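Teaching by hand: your questions answered

Plima training programme
14 comments | 38 shares

For people who have signed up to record tasks with the hand-held gripper, or who will be driving the arm by remote control. Morven Semple keeps these answers up to date. If yours is missing, add it in the comments.

Do I need to know anything about robots?

No. You need to be able to do the task yourself, at a steady pace, many times over. Most of our recorders came from shop or kitchen work and had never touched a robot. The induction takes one morning.

What is the difference between hand teaching and remote teaching?

In hand teaching you hold the gripper and do the job with it. The camera on the tool records what the gripper meets and how it moves. No arm is needed, so it can be done in any building where we have permission to record.

In remote teaching you sit at the desk in the Parnell room and move a pair of control handles. The real arm copies you. It is slower, and most people find it more tiring, but it shows us what the arm can reach.

Which one will I be doing?

Nearly everyone starts with hand teaching. Kwadwo Odoi runs the remote desk and takes on new drivers when there is a free slot. You can ask to be put on his list once you have 267 accepted recordings.

How many recordings does a task need?

The target for a new task is 2000 accepted recordings, shared between everyone working on it. The cup-stacking task stands at 553. Rejected recordings don't count towards the target, but they do count towards your hours, so you are paid for them.

What makes a recording get rejected?

The usual reasons are:

- the gripper was moved too fast and the picture smeared
- your free hand touched the item
- a marker on the fingers was covered for more than a moment
- the task was started before the tone, or stopped before the item was let go

Gerardo Ferraro checks each batch and sends back a short note with the reason. If you think he has got one wrong, reply to the note and he will look again.

What if I drop something?

Carry on. Pick it up with the gripper if you can reach it, finish the task and press the button as normal. Recordings where something slips and is picked up again are useful and we keep a good number of them. If it rolls out of reach, stop and press the button twice, which marks the recording as spoiled.

Can I use either hand?

Yes, but stay with one hand for the whole batch. For two-handed tasks you will have a gripper in each, marked L and R on the handle. Swapping them over spoils the batch, so check before you start.

How do I start a session?

1. Sign out a gripper and write its number on the sheet.
2. Wipe the lens with the dry cloth in the case.
3. Open and close the fingers five times. They should move freely and come back level.
4. Hold the tool still until the light turns green.
5. Choose your task on the tablet and wait for the tone.

Will other people be recorded?

They may be. The lens is very wide and takes in a good deal more than the thing you are working on, including the ceiling, the floors above and anyone standing across the room. Put the notice out at each entrance before you switch on. Faces are blurred before the recordings go to the training team. Anyone who would like a recording removed can speak to you or write to Renji Kobori, and it will be deleted. 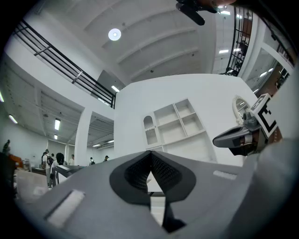 Does the marker on the finger matter?

Yes. The black-and-white square tells the software how far open the gripper is. Don't write on it, peel it or put tape across it. If a corner has lifted, swap the tool for another and leave a note in the case.

How long should I record for?

Forty minutes, then a break of at least ten. The tool is not heavy at first but it gets heavier. If your wrist or thumb aches, stop and tell whoever is running the session. You won't lose the hours.

When will I see the robot do my task?

It varies. A simple task may be tried on the arm a few weeks after the target is met. Guido Farina sends round a clip after each trial, including the ones that fail. The next trial is planned for December and will be the towel-folding task.

Can I take a gripper home?

Only with a signed home form, and only for tasks on the home list. Forms are kept at the Lonislow desk. Bring the tool back in its case with the charger, and leave the recordings on it. We copy them off here.

14 comments
Share this page

Related

Driving the arm: notes for new remote operators
How to fill in the batch sheet
Home recording: the task list
Vitale store trial: shelf restocking, first results
Charging and storing the grippers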